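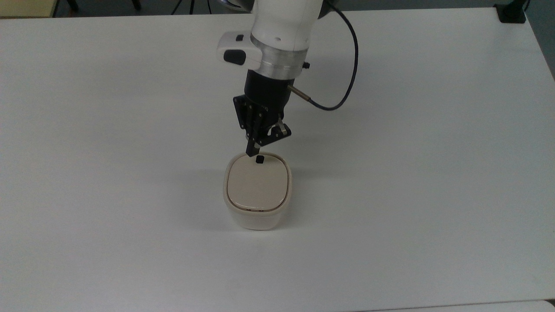 I went to the open day at Fovside because I wanted to see one product, the Kernier two-finger gripper, before we decide whether to buy it for our packing room. I had read the brochure twice and it told me very little that I could use. We pack small ceramic goods, mostly jars and sugar pots, and all of them have lids, so I was glad that the demonstration table had a cream-colored pot with a lid on it and the fingers only a short way above. The shape was also close to our own, with rounded corners and soft sides. On a pot like this the lid is the difficult part, and a supplier who shows only metal blocks has not answered my question.

The visit took place on 10/08/2022 and I stayed for most of the afternoon. Radka Berisha gave the demonstration for our group. She speaks calmly and does not hurry, and she let us ask questions while the arm was working, which I appreciated very much. At other fairs I was told to wait until the end, and then there was no end, only coffee.

**What I saw it do**

The task was simple. The arm comes down over the pot, closes the two fingers, lifts the lid, moves it to the side and puts it back. In my notes I have 59 cycles before the first break. The gripper lost the lid in two of them, both times when Radka had turned the pot a little on purpose. When the pot stood straight, I did not see it fail. Putting the lid back was less nice to look at. Several times it landed a little crooked and the arm had to push it down with the fingertips. For our jars this would be acceptable, but for anything with a thin glaze on the edge I would be worried.

Speed was adjustable, and at the slow setting the movement was very smooth. At the fast setting I could hear a click each time the fingers opened. Radka said it is normal with new linkages and becomes quieter after some weeks. I can't confirm this.

**Mounting and cable**

The gripper is screwed to the arm with a metal ring between them, and Radka changed it for another one in about 7 minutes with normal hand tools. I was pleased with this part. I was less pleased with the cable. It leaves the arm on one side, makes a big loop in the air and enters the gripper from the side through a slim connector. On a free table it disturbs nothing. In our packing room, we have shelves on both sides of the bench, and I am sure that the loop would catch on something in the first week. There is a shorter cable in the price list, but it was not on show, and I would want to try it first.

**Software**

For teaching the positions they use a program with the name Vider. You move the arm by hand to the place you want and save the point, then you give the finger width and the force. I was allowed to try it myself and made a working pick after maybe a quarter of an hour, with one mistake in the order of the steps. The words on the screen are plain. The only thing I did not like is that the force is given as a number from zero to 121, without any unit. I asked why 121 and did not receive a clear reply.

**Price**

The gripper with the mounting parts costs 3,964 dollars. The arm is separate, and so is the yearly license for Vider, for which they wanted to know the number of workstations first. We have an offer from Samonte for a similar gripper with a lower price, but their fingers open less wide and for our biggest sugar pot it would not be enough.

**My opinion**

Good: easy to mount, easy to teach, careful with a lid that stands in the right place.

Not so good: the cable, the force scale, and the lids that go back crooked.

I would give it four from five. If your goods always arrive in the same position, I think you can buy it without much fear. Ours arrive by hand in boxes and they stand as they like, so I have asked Fovside for a test with our own jars. They offered a date in November and I will bring the two models with the glazed edge, plus the big sugar pot.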